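Cuidar el equipo de hockey en casa: secado, lavado y pequeños arreglos

Consejos para quien guarda la bolsa en el garaje, en el trastero o en el pasillo y juega al menos una vez por semana.
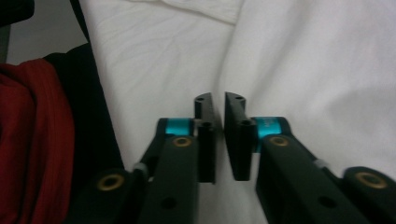 Al llegar de la pista

Abra la bolsa nada más entrar. Si el partido termina tarde y la bolsa se queda cerrada hasta el día siguiente, el olor pasa de los guantes a todo lo demás. Saque primero lo que más suda: guantes, espinilleras, coderas y el forro del casco. La ropa interior técnica va directa a la lavadora o, si no toca lavar, a una percha.

Los patines se secan con un trapo, la cuchilla incluida, y se dejan con la lengüeta abierta. No los ponga encima del radiador: el calor directo reseca el cuero y puede despegar la suela. Los protectores rígidos de cuchilla son para caminar. Para guardar, use fundas de tela.

Un tendedero para las protecciones

Un tendedero de ropa corriente se vence con el peso de los pantalones acolchados. Sale mejor uno de listones de madera, con dos montantes y seis travesaños, fijado a la pared. Kristof Geerts, que juega de defensa en un equipo de aficionados, colocó el suyo encima de la lavadora y lo pliega los domingos, cuando hace falta el sitio para planchar. Los guantes se cuelgan con los dedos hacia arriba para que el aire entre por la muñeca. Un ventilador pequeño en el suelo acorta bastante la espera.

Lavado a máquina

Casi todas las protecciones blandas admiten lavadora, pero mire antes la etiqueta.

Cierre todos los velcros. Si quedan abiertos, enganchan las medias y la camiseta.
Programa delicado, agua fría, poco detergente y nada de suavizante.
Medio vaso de vinagre blanco en el cajetín del suavizante, nunca mezclado con lejía.
Centrifugado bajo y secado al aire. La secadora deforma las espumas.

Los guantes con palma de cuero es preferible limpiarlos a mano, con un paño húmedo y jabón neutro. El casco se lava en el fregadero con agua tibia; aproveche para comprobar los tornillos de la rejilla.

Óxido en las cuchillas

Las manchas superficiales se quitan con una goma de borrar abrasiva, pasada a lo largo y sin tocar el filo. Después, una gota de aceite ligero — el de máquina de coser sirve — y un trapo limpio. Si el óxido ha llegado al canto, lleve los patines a afilar.

La cinta del stick

Retire la cinta vieja entera antes de poner la nueva. El pegamento que queda sale con un poco de alcohol. Encinte la pala desde el talón hacia la punta, solapando cada vuelta más o menos la mitad, y alise las arrugas con el canto de un disco.

Cordones y velcros

Lleve siempre un par de cordones de repuesto en el bolsillo lateral. Los velcros llenos de pelusa se limpian con un cepillo de dientes viejo o con unas pinzas.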